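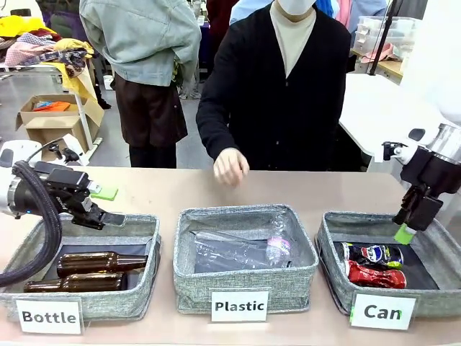 Informe de avance del proyecto Magesa
Presentado a la Fundación Plorarley
19 de noviembre de 2025

1. Objeto del informe

Este documento recoge el trabajo realizado desde marzo en el proyecto Magesa, financiado por la Fundación Plorarley. El proyecto desarrolla un registro distribuido para certificados de origen de aceite y grano, compartido entre las cooperativas de la red Hisen. Se incluyen el estado de cada línea de trabajo, las desviaciones respecto al plan aprobado y lo previsto para el siguiente periodo.

2. Estado general

La red de pruebas está en funcionamiento con 26 nodos, todos ellos operados por cooperativas de Hisen. El plan preveía llegar a esta cifra al cierre del periodo, de modo que el hito se da por cumplido. Dos de los nodos se incorporaron en las últimas semanas y todavía no participan en la validación de bloques; solo guardan copia del registro.

Se han emitido 2994 certificados de prueba. La mayor parte corresponde a partidas de aceite, porque los formularios de grano se terminaron más tarde. Todos los certificados pueden consultarse desde el visor web, que no exige tener cuenta ni monedero.

3. Mecanismo de consenso

La propuesta inicial contemplaba prueba de trabajo con dificultad reducida. Se descartó en la fase de diseño por el consumo eléctrico y porque en una red de participantes conocidos no aportaba una ventaja clara. Se adoptó un esquema de autoridad rotatoria: cada cooperativa valida durante un turno y las demás firman el resultado.

El esquema funciona bien mientras los nodos tienen conexión estable. En las zonas con peor cobertura se han registrado turnos perdidos, sobre todo de noche, cuando algunos almacenes apagan el equipo. La disponibilidad media de la red en el periodo fue del 97 %. El reparto no es uniforme – casi todas las caídas se concentran en los mismos almacenes – y se ha pedido a sus responsables que dejen el nodo encendido de forma permanente.

4. Gestión de claves

Ha sido la parte más lenta. El personal de báscula y de oficina no había trabajado antes con firmas digitales de este tipo, y en los primeros meses se perdieron varias claves privadas. Los certificados ya emitidos con ellas siguen siendo válidos, pero hubo que revocar las claves y darlas de alta de nuevo.

Para reducir el problema se ha encargado a Ellala, proveedor del módulo de firma, una versión con recuperación compartida: la clave se divide en partes y para reconstruirla hacen falta dos personas autorizadas de la cooperativa. El módulo se entregó con retraso. Está instalado en la mitad de los nodos y se irá extendiendo al resto a medida que se haga la formación.

5. Contratos y reglas de emisión

Las reglas que determinan cuándo puede emitirse un certificado están escritas como contratos en el propio registro. La revisión externa del código señaló dos defectos. El primero permitía emitir un certificado con fecha anterior a la de entrada de la partida; está corregido. El segundo afecta a la anulación de certificados divididos entre varios compradores. La corrección está escrita, pendiente de una segunda revisión, y hasta entonces esa función permanece desactivada.

No se ha creado ninguna ficha negociable ni está previsto crearla. Se menciona porque varias cooperativas lo han preguntado en las reuniones de seguimiento.

6. Ejecución del presupuesto

El gasto en personal sigue lo previsto. La partida de equipos se ha cerrado por debajo de lo aprobado, al aprovecharse ordenadores que las cooperativas ya tenían. La de formación se ha agotado antes de tiempo. Solicitamos autorización para trasladar el remanente de equipos a formación, sin cambio en el importe total de la ayuda. El detalle por partidas figura en el anexo económico.

7. Riesgos

– Dependencia de un único proveedor para el módulo de firma. Se ha pedido a Ellala la entrega del código fuente en depósito; la respuesta está pendiente.
– Crecimiento del registro. Los documentos adjuntos se guardan ya fuera de la cadena y solo se anota su huella, pero conviene fijar un límite de tamaño por partida.
– Validez del certificado electrónico ante compradores de fuera de la red. Algunos siguen pidiendo el papel sellado, y durante la prueba se han mantenido ambos formatos.

8. Próximo periodo

Se completará la instalación del módulo de firma, se activará la anulación de certificados divididos una vez revisada y se incorporarán a la validación los nodos que faltan. La puesta en producción se propone para marzo, limitada al aceite. El grano seguiría en la red de pruebas una campaña más.

Queda pendiente de la Fundación la aprobación del traslado presupuestario del apartado 6, necesaria para contratar las sesiones de formación.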